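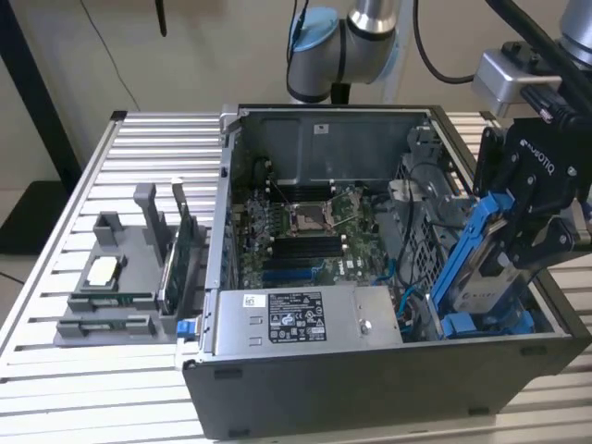 Second line agrees with the first: drive drops out under load, comes back after a cold start, gone again by lunch. Jellel desk wants to know if they should pull it tonight or wait for parts. They'd rather wait.

Ticket 888 -- Tedard office, desktop tower, data drive vanishing
Status: open
Priority: medium (was low)

08:40
User reports D: missing again. Third time this month. Files fine when it does show up. No noise from drive, no error on screen, just not there in the file window. Reboot didn't help, full power off did.

08:55
Remote on. Event log full of disk resets, all same port. Starts a few minutes after the nightly copy kicks off. Nothing before November, which is when the copy job was moved to the new schedule. Might mean something, might not.

09:20
Told user to save to the Sestis share for now and leave D: alone. User not happy, share is slow from that end of the building. Fair enough.

10:05
SMART read while drive was up. No bad sectors, nothing pending. Interface CRC count at 98. Was 2 on the last check we have on file, so it has climbed. Points at cable or port more than the disk itself. Not ruling out disk.

10:30
Jellel desk asked could it be the power saving settings. Possible. Turned off drive sleep and link power management anyway. Left copy running by hand to see.

11:15
Dropped again at the 11 o'clock mark. So not sleep settings. Settings left off, put them back at the end please, somebody forgot last time and we had a complaint about fans.

11:40
Backup check before touching anything. Last good copy is from last night but stopped part way, log says disk not ready. Night before is complete. Ran a manual copy of the changed folders to the share in small batches, went through at the second go. Do NOT wipe anything off D: untill this is signed off.

13:10
New data cable fitted, moved to spare port. Old cable had a tight bend by the plug, binned it. Drive seen first time in BIOS.

13:25
Copy job started, full run this time. Watching CRC count.

14:50
Copy at 100 per cent, no resets in log. Count still 98. It never goes back down so dont chase it, only matters if it goes up.

15:05
User asked for D: back. Said yes for reading, keep saving to share till tomorrow.

15:20
Lie office has two towers of the same age on the same copy schedule. Worth a look at their logs, seperate ticket please, not on this one.

To do
Check log after tonight's copy
Read CRC count again, note it here
If it drops once more, swap disk, spare is on the Tedard shelf -- check the size first
Power settings back on
Close if clean after a full week

16:45
Handing over to evening desk. User has gone home, tower left switched on for the copy. Please ring the Jellel desk before any restart, they have a long print job going through the same machine.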